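The Basket, Part 8 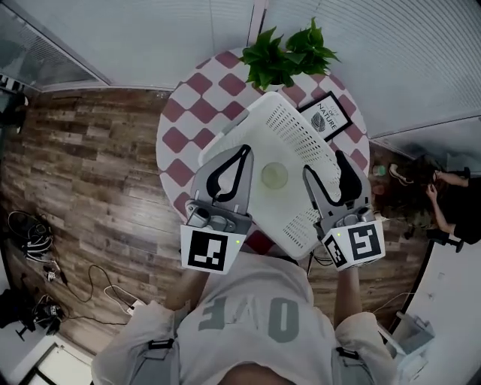 Both grippers on the basket, one little green light each.

Peltum, gone four in the afternoon. Arms ache. The harness digs in.

Lift. Tilt. Down again. The checked cloth rucks up and I swear at it.

"Twelve more," from the floor.

"You said twelve before."

No answer. Cables everywhere, mind your feet. Luvelero wanted the thing by January and we had two hands, niether of them clever yet — mine or the machine's.

I thought of the plant watching. Silly. Squeezed again.

"Once more," I said, and meant it this time.

14 shares · 2 comments

mossgate: the plant knows somthing

R_inIkville: my shoulders hurt reading this. part 9 soon?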